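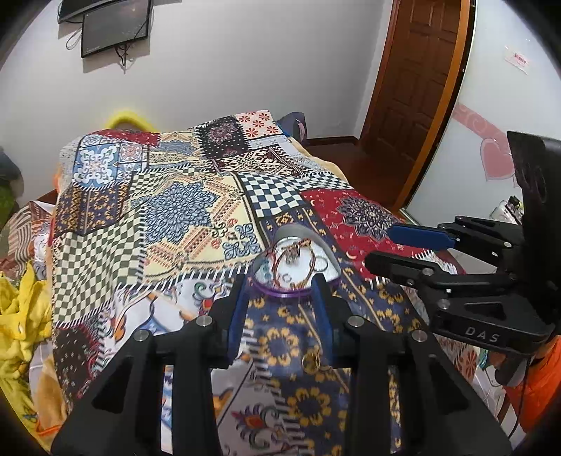
8/16/20. Jewelry again today, second day of it, and my thumbs are sore from the triggers. The job is to pick one small piece off the bed and put it in the dish, then do it again with something else. The dish is the little clear one shaped like a heart, with the purple rim, and I did most of the morning with one gripper's fingers open on either side of it and a gold ring-like pendant lying on the bedspread just below. That pendant is the worst thing on the list. It is small and the blue pads slide over the top of it unless I press down into the cloth first, and then I get a pinch of bedspread along with it. I spoiled four takes that way before I learned to come in lower and close slowly.

The braided bracelets are easier to grab and harder to let go of. They catch on the other things in the dish and come back up with the fingers. Guvier wants a clean release, open and lift straight away, so any take where something follows the gripper has to be marked and done over. I marked a lot of them.

Target for the day was 50 good ones. I got there a little before supper. The total on the Votico page now says 762, out of 1,181 for the whole household set. Upload took most of the evening and stopped once at 56 percent. I restarted it and it went through.

Note came back on the June batch. They say I move too fast between the pick and the place, and that the robot copies the hurry but not the aim. Fair enough. I tried counting to two before each close and it did feel steadier, though it makes for a long day. They also want the second hand to do more. I mostly leave it waiting at the side, and they would like it to hold the dish still while the first one places. Tried that for the last ten. Bumped the dish twice, then got the angle – wrist turned out, elbow in.

Csonka is the next set, folding, and I would rather do that than anything with clasps. Usero pays a bit more per take but wants everything standing up at a counter, and my back is not up to it this week.

Tomorrow: charge both grippers, wipe the pads, start with the rings while my hands are fresh. Need to buy tape.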